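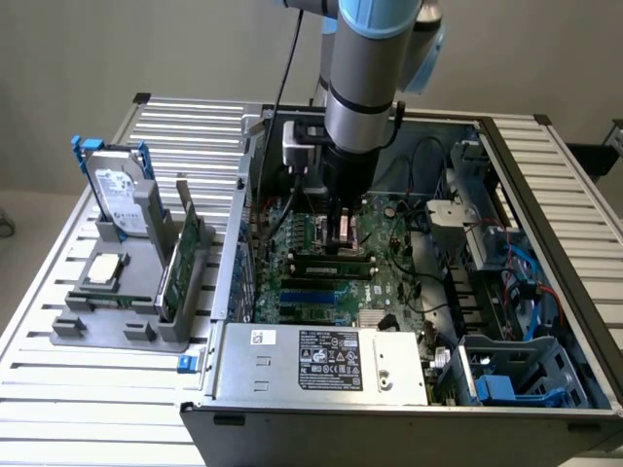
Gripper over the CPU socket, Dell tower on its side.

October 19, 2021

Tried Hyun-seo's new pose estimator on the socket approach. It reports confidence 617 out of 1000 and I don't believe it. Two replans gave two different yaw angles with nothing moved on the bench — smells like the retention bracket edges flipping the match. Kadri blames hand-eye calibration. Maybe, but then the hard drive in the tray should be off too, and it isn't. Force limit stays low until I see raw matches logged.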